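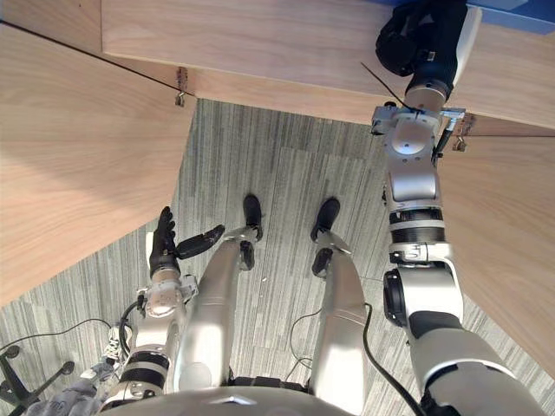
Interim report to the Brendevis Fund
Project: Repair at Home, Mulcombe district
Reporting period: second half of year one
Prepared by Deisy Bermúdez, project lead
May 29, 2021

1. Where we stand

You asked for a short report and a frank one. The plan you funded said that if we lent tools to tenants and homeowners in Mulcombe and showed them how to do small repairs, they would spend less on callouts and live in drier, warmer houses. We have lent a lot of tools. I am less sure about the rest.

The target for the year was 70 households enrolled. We have 47. On paper that looks like a slow start that will sort itself out, and the chart in our last report was drawn to suggest as much. I would not lean on that chart. Most of the people who signed up did so in the first weeks, when there was a leaflet in every mailbox on the Echeverri blocks, and sign-ups since then have come in ones and twos.

2. Lending

Cordless drills, pipe wrenches and caulking guns go out all the time. The moisture meters hardly go out at all, which bothers me, given that damp was the main reason for the grant. People borrow what they already know how to use. A man who has hung shelves all his life will hang more shelves, and we then count him as a household reached. He is pleased, and so are we, but I can't tell you that his house is any drier.

Returns are better than I expected. Blades and bits wear out faster than the budget allowed for, and I have moved money from printing to cover them. The line is in the attached accounts under "consumables."

3. Evening classes

We ran the full set of classes on bleeding radiators, sealing windows and finding leaks. The feedback forms are glowing. I would ask you to read them with some care, as I do. They are filled in at the end of the evening, with the teacher standing there and the coffee still out. Almost everyone ticks "very confident."

Fengying Qian phoned people some weeks after their class and got a different picture. Of the 21 she reached, most had not yet tried the repair they came to learn. Several said they were waiting for a weekend. Two had tried and then called a plumber anyway. She has written up the calls and her notes are honest, so I have attached them without trimming.

The window-sealing class did best. The job is cheap, it can be done in an hour, and a mistake can be peeled off. I would like to run it twice as often next year and drop the one on leaks, or at least stop pretending that one evening is enough for it.

4. The Brikel software

Brikel is the booking system we were encouraged to buy. It was sold to us as saving staff time. So far Fengying enters each loan in Brikel and again in the paper book, as the reports from Brikel do not match what is on the shelf. The supplier says the next update will fix this. They said so about the last one. I suggest we hold off renewing until we have had a full month in which the two records agree.

5. Savings to households

Our application claimed an average saving of $60 per household in the first year. I have looked for where that number came from and I can't find a source better than a guess in an early draft. I don't want to report against it. What we can do is ask a small group to keep their repair bills from now through October, then compare those with last year's where people still have them. It will be a small sample and the bills will be patchy, but it would be a real number.

6. What we are asking for

We are not asking for more money. We would like your agreement to three changes: a lower enrollment target with a follow-up call for every household, the move of funds from printing to consumables, and a pause on the Brikel renewal.

We would also like someone from the fund to come to an ordinary class, unannounced. The open evening in the spring was well attended mainly by people who work with us.

Fengying is holding the second-half class dates until we hear from you about the targets. The room has to be booked a month ahead.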